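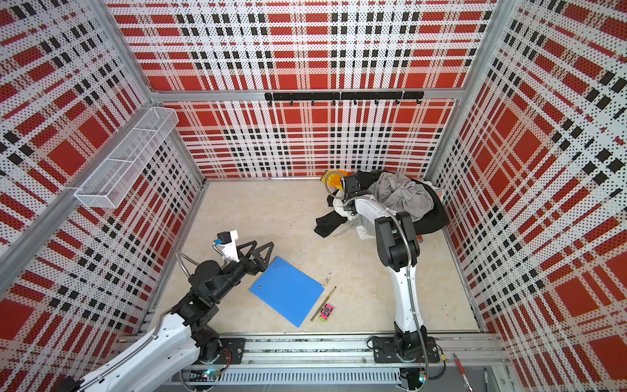

The Hanrahan cell with the right arm in the washing.

Two arms, one pile of clothes, and it always picks up more than one thing

Posted in Robotics > School and club projects
July 14, 2024

tartan_regret

I help run an after-school robotics club for sixteen to eighteen year olds. Our project this year is called Hanrahan, after the road the school is on, and the brief we set ourselves in a moment of optimism was "tidy a teenager's bedroom floor". Two arms on a rail, a camera on each wrist and another looking at the whole floor. Students drive the arms by hand to record demonstrations, then we train a policy on the recordings and see what it has learnt. Mostly it has learnt to be a teenager.

The rules of the task, as agreed by a vote I didn't win: clothes get separated from the heap one at a time and laid out in clear space. The stationery and the toy car stay where they are and must not be touched. There's an entry slot for us at the Randateo schools day in the autumn, so we have the summer to make it presentable.

We have 300 demonstrations so far, recorded over most of June by seven students with seven distinct ideas of what "pick up the shirt" means. One of them goes in from the side like a forklift. One hovers for ages and then pounces. I have tried to get them to agree on a style and might as well have asked them to agree on music.

Problem one. When the trained policy runs, the right arm shoves its gripper into the heap, closes, and lifts whatever it has got. Quite often that's two garments, sometimes with a third following at a distance. It never seems to notice. It carries the bundle over, drops it, and goes back for more looking very pleased with itself.

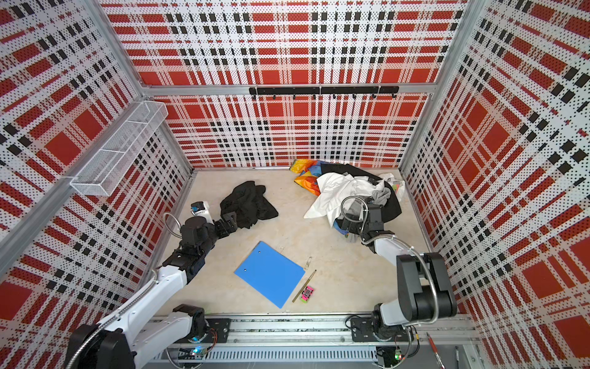
Problem two is the dark clothes. We have several, they're all black or near enough, and when they lie on each other even I can't tell you where one stops. I have been reminded that I bought none of them and that the club asked for "old clothes" in a letter home, so the wardrobe is what it is.

Problem three, which may not be a problem, is that the left arm doesn't do much. In the demonstrations the students use the right arm for the heap, and the left one loiters near the middle waiting to be useful. The policy has picked this up faithfully.

Things we have tried already. More training on the same data, which made it do the same wrong thing more smoothly. Closing the gripper more slowly, no difference. Taking out the worst demonstrations, which caused a row over whose they were.

And yes, the walls are tartan. There was a choice of printed panels, the students were allowed to choose, and I'm told it has "character". I would like to know whether it's also hurting us, partly for technical reasons and partly so I can say I told them so.

Is any of this fixable with the kit we've got, or should we change the task to something with fewer clothes in it?

3 answers

murmuration_72

Change the walls. Plain grey. You can't expect a camera to see anything in front of that. We had a patterned tablecloth once and it was a nightmare.

Comment from tartan_regret: I was hoping somebody would say this. Did you test it with and without?

Comment from murmuration_72: No we just took the tablecloth off

slackline

I don't think it's the walls, sorry. They don't move, they're the same in every recording, and a learned policy will usually find out that they tell it nothing. Where they'd hurt you is if you train with tartan and turn up at the schools day to find you've got to run it against something else. So decide now which walls are travelling with you. Your cameras point mainly at the floor anyway, and the floor is plain.

I ran a student team for a few years on a project called Pikance (crumpled tea towels, don't ask about the name) and your problem one is almost word for word ours. What was going on in our case was that the demonstrations never contained the mistake. Our students were good drivers. They could see they had pinched two towels, so they'd open up, back off, try again, and then they'd delete that recording and do a "nice" one. The result was a policy which had only ever seen perfect grasps and had no idea there was anything to do after a bad one.

So keep the ugly ones. Better still, make some on purpose:

Drive the gripper into the heap and grab two things deliberately. Start recording there, with the bundle already in the jaws. Lift a little, let go, back out, go in again higher up. Stop when one garment is in clear space.

Do 100 of those before you touch any settings. It's a dull afternoon or three. Ours took four sessions and a lot of biscuits. Have every student do a share, and get them to go for a fold or an edge that stands up from the heap. Pushing deep into the middle is the natural thing for a person to do with a joystick and it's the worst place to close a two-finger gripper.

That leads to problem three, which I think is the answer to problem one. Your left arm ought to be holding things down. Rest it on the cloth you aren't taking, gently, while the right one lifts. When you separate washing at home you use both hands and don't think about it. Your students are driving one arm at a time and parking the other, so the policy parks it too. If one student can't manage both at once, put two students on it, one per arm. They will bicker. Record anyway.

On the forklift and the pouncer: pick one. I know. But 300 recordings split between seven styles is a small number of each, and when the policy is halfway between a side approach and a drop from above it does neither. We let the group choose by racing them, most garments cleanly separated in ten minutes, and the winner's style became the law. It was accepted with very poor grace.

For the dark clothes, I'd take out all but one until the rest works, then put them back one by one. You could also try a lamp low down at one side, so that the folds throw a bit of shadow. It did help us with navy towels. It also made the room look like an interrogation.

tartan_regret

Thanks, that stung in several places. We checked and there are indeed deleted recordings, a lot of them, all with the mistake in. The pouncer has admitted to most of it.

We did a session with one student per arm. It was loud. The left arm still tends to hang about over the blue plastic, mainly out of nerves on the driver's part, and the right driver likes to go all the way to the back of the heap when there's perfectly good cloth nearer.

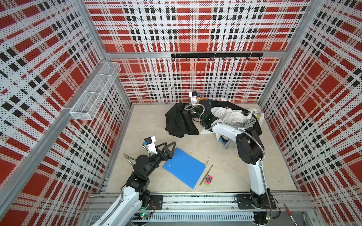

I've asked them to work from the front of the pile backwards for the next lot and to have a named garment agreed out loud before anybody moves. That second rule has slowed things down but cut the arguing, and it means we can write the garment in the notes for each recording. On the black clothes I was outvoted again. They want to leave them all in "for realism".

One question back: should we start the deliberate mistakes from the same layout every time, or shuffle the heap in between?

slackline

Shuffle the heap every time. Pick it all up and drop it. If you arrange it by hand you'll arrange it the same way without meaning to. Leave the pens and so on roughly where they are for now, then move those about as well once the clothes are behaving, otherwise it will only know how to avoid one particular bit of floor.

old_bill_of_materials

Agree with most of that. I'll add the boring one, which is to count properly. We have a club at Murka and for a whole term our success rate was "pretty good today". Then somebody made a sheet with one line per attempt: garment aimed for, number of garments lifted, anything touched that shouldn't have been. By the end of the year it had 709 lines in it and had settled every argument we'd been having, mostly against me.

You want the number lifted as its own column. If you only write pass or fail, the day it goes from grabbing three to grabbing two looks the same as the day before, and the students lose heart.

Also look at the gripper fingers. Ours were smooth and slid over thin cotton until they were buried in it, so everyone learned to bury them. A strip of thin rubber on the inside faces meant we could pinch a single fold near the top. Do this before you record the next batch. We did it after, and had to record the lot again.

I like the walls.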